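Tristley asks robot arm suppliers to show their failures as well as their successes

A success rate earned in simulation should not be quoted to buyers unless the failed attempts are published beside it, the independent testing firm Tristley said on Tuesday as it released a draft code of practice for suppliers of robot arms.

The draft follows a review of 116 product claims made to small manufacturers. Tristley found that 3 of them said how many attempts had been made, what counted as a success and who had decided. The rest gave a percentage and left it there.

“We keep being told that an arm is ready for the factory floor,” said Jussara Falcão, who led the review. “Ready according to whom? If the supplier wrote the task, built the simulated table, picked the starting positions and marked its own work, I would like to know that before I stand next to the thing.” 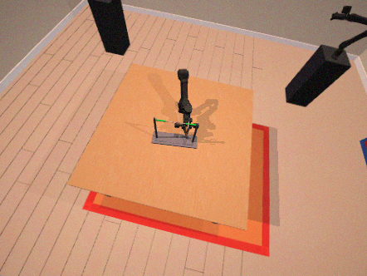

Under the draft code, a supplier quoting a simulated result would have to run at least 100 attempts with the starting positions fixed in advance by someone outside the company. Every attempt would be counted, including those stopped early. Results from a physical arm would be listed separately and never averaged with simulated ones.

Tristley is also unconvinced by the badges and seals now appearing on sales brochures. Several refer to schemes run by the same firms that sell the equipment – a point the small print does not always make.

Two suppliers, Burotard and Bastos, have agreed to try the draft rules. Drornska declined, saying that its customers had not asked for more figures. Tristley does not regard a trial as an endorsement and has asked both firms to keep its name off their packaging.

“I don't expect the code to make anybody safe by itself,” Falcão said. “Plenty of paperwork exists already, and some of it is very handsome. A site still needs its own risk assessment, done with the people who will work there.”

The draft runs to 303 clauses, which Tristley accepts is too many. Comments, including suggestions for cuts, are open until the end of March.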